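Rapport de projet : visite de la plateforme de manipulation robotisée Plosorell
Filière Systèmes automatisés, deuxième année
Rapport remis le 27 mars 2020

1. Cadre de la visite

Dans le cadre du module « Robotique appliquée », notre groupe de projet a été reçu sur la plateforme Plosorell, exploitée par la société Sollix, à l'occasion d'une journée portes ouvertes destinée aux établissements d'enseignement supérieur. La visite devait nous permettre de confronter les notions étudiées en cours (cinématique des bras articulés, choix de l'effecteur, planification de trajectoire) à une installation en fonctionnement. Le groupe comptait 11 étudiants.

L'accueil a débuté par une présentation de l'entreprise et de son projet Loria, consacré à la saisie d'objets souples. Selon les chiffres communiqués par Sollix, la base d'essais du projet comprend 3 857 prises enregistrées, réalisées sur 100 articles différents du commerce courant. Les règles de sécurité ont ensuite été rappelées : distance à respecter, emplacement des arrêts d'urgence, interdiction d'entrer dans la zone d'évolution du bras sans accord de l'opérateur.

2. Démonstration de saisie

La démonstration portait sur la prise d'emballages à l'aide d'une main à plusieurs doigts montée à l'extrémité du bras. Ce type d'objet pose une difficulté connue : le film plastique se déforme au contact, de sorte que la géométrie relevée avant la prise n'est plus valable une fois les doigts refermés. La stratégie retenue consiste à envelopper l'objet par le dessus et par le dessous, afin de répartir l'effort sur une surface étendue.
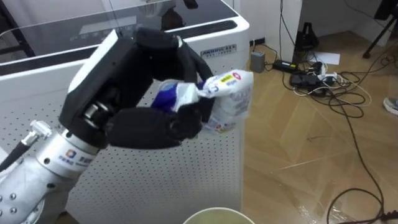 Pourquoi ne pas employer une ventouse pour ce type d'emballage ?
Une ventouse exige une surface assez plane et étanche pour maintenir le vide. Sur un film froissé, l'air s'infiltre par les plis et la prise devient incertaine, en particulier lors des accélérations du bras.

L'opérateur a également présenté l'interface de supervision Ghasemi, qui affiche les consignes de position et les efforts mesurés aux articulations. Un seuil d'effort trop élevé risque d'écraser le contenu ; un seuil trop faible laisse glisser l'objet.

3. Apports pour le projet

La visite conduit le groupe à modifier deux points de son cahier des charges. La pince à mors parallèles prévue initialement sera comparée à un préhenseur enveloppant, dans la limite du budget de 2 000 euros accordé par le département. Par ailleurs, le protocole d'essai intégrera des sachets de rigidité variable, alors qu'il ne prévoyait jusqu'ici que des boîtes en carton.

Les essais comparatifs seront menés sur le banc de l'établissement et leurs résultats joints au rapport final, attendu pour le mois d'août.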